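# pollano-leads

Hello! I keep the new-business figures at a small marketing agency, and Pollano is the spreadsheet I built because I was sick of guessing where our clients came from. I've tidied it up, stripped out the client names and put it here for anyone who runs an agency and fancies comparing notes.

## What's in it

- `enquiries.csv` – 88 enquiries, one per row
- `pitches.csv` – the 29 that got as far as a proper pitch
- `notes.md` – my ramblings on the odd ones

Each enquiry has a source, a rough size, who picked up the phone (as a role, no names) and what became of it. "Arancibia" in the source column is the networking breakfast we used to go to. "Flodilholm" is our old office, so anything marked with that came in before the move.

## Things to watch out for

The source column is only as good as my memory. If somebody said "oh, I think a friend mentioned you", I put `referral` and moved on. I didn't start writing down pitch hours until August, so earlier rows are blank – please don't read them as zero! I did that myself once and got terribly excited about our margins.

Budgets are in bands. Anything with 10 in the band column is a retainer, and 70 means they wouldn't tell us (a daft code, I know, but half my formulas depend on it).

## Using it

Open it in whatever you like. The scoring sheet, Flendum, is in the same folder and wants both CSV files sitting next to it. Change the weights to suit yourselves, ours lean heavily towards clients who pay on time. 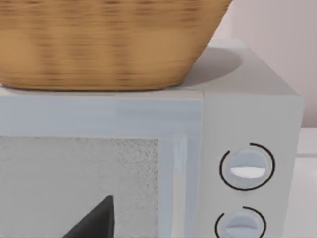
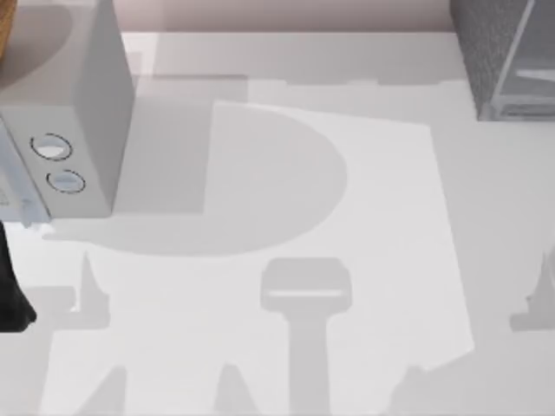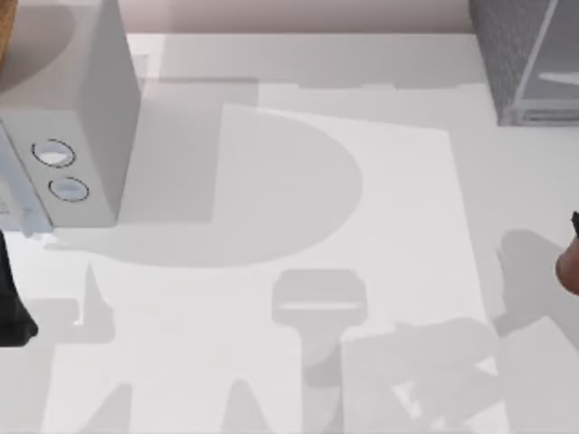 If you add your own rows, keep lost pitches in. I was very tempted to drop ours, and they've taught me far more than the wins did. Corrections welcome, just open an issue.

## Comments

**smallshop:** Pinching the pitch hours column, thank you. Do you count travel?

**author:** I do, yes, both ways.

**northlight:** Flendum gives me an error if the role column is empty. Filling it with "unknown" sorted it.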